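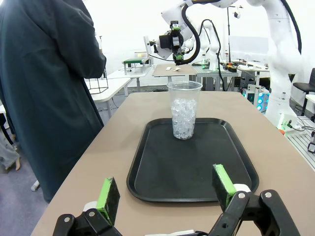
Checkliste Aufnahmeplatz Getränke, mit Kommentaren
Stand: September 2026, Standort Lund

Hallo zusammen, ich habe die Liste nach den letzten Durchgängen im Projekt Gultulis noch mal überarbeitet (danke an Dalibor Hrnčiar fürs Gegenlesen!). Bitte vor jedem Aufnahmeblock durchgehen und abhaken.

1. Not-Halt
In Ordnung. Bitte trotzdem jedes Mal drücken, auch wenn ihr es eilig habt. Ich hab's auch schon vergessen und durfte den Block dann wiederholen.

2. Fingerpolster
Sitz und Schrauben in Ordnung. Wechsel spätestens nach 258 Episoden, so steht es jetzt auch im Grirnum-Protokoll.

3. Kabel an den Handgelenken
Mit Auflage. Den Arm einmal langsam durch den ganzen Arbeitsbereich fahren und schauen, ob irgendwo was spannt oder hängen bleibt – bei der linken Seite bitte besonders geduldig sein.
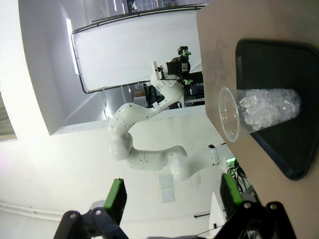

4. Fehlversuche
Bei den Labels waren wir zu schlampig, ich auch. Ein Becher, der auf der Seite im Tablett liegt wie hier, bekommt das Label "umgekippt", egal ob noch Eis drin ist. Und bitte nicht löschen! Sólveig Hallgrímsson braucht für das Training genau solche Beispiele, bis zu acht pro Block dürfen drinbleiben. Erst Arm anhalten, dann hinlangen und aufstellen.

5. Tablett und Tisch
In Ordnung. Zwischen den Episoden abwischen, Tablett jedes Mal ein bisschen anders hinlegen. Sonst lernt uns das Modell nur eine einzige Position, das hatten wir im Dezember schon mal.

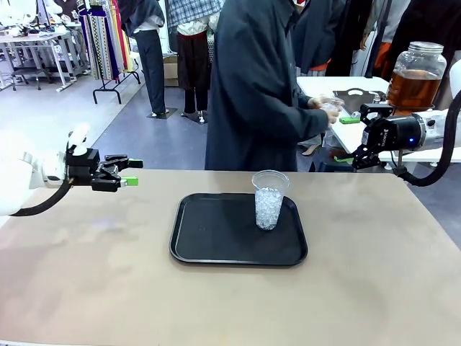

Foto: Projekt Gultulis / Braneo

6. Glas mit Deckel
Mit Auflage. Deckel von Hand nachziehen, bevor der rechte Arm das Glas hebt. Mir ist das schwere Ding über dem Tisch immer noch nicht ganz geheuer, also Geschwindigkeit auf Stufe vier lassen und Hände weg, solange es oben ist.

7. Personen hinter dem Tisch
Offen. Wer dort Becher vorbereitet, sagt bitte kurz Bescheid, und der Operator wartet auf das "frei". Klingt umständlich, dauert aber keine sechs Sekunden.

8. Datenablage
In Ordnung. Alle Kameras auf gleiche Startzeit prüfen, Blocknummer eintragen, Notizen gern ausführlich (ich lese die wirklich!).

Punkt 7 kläre ich noch mit Dalibor, bis dahin gilt die Regel so, wie sie oben steht.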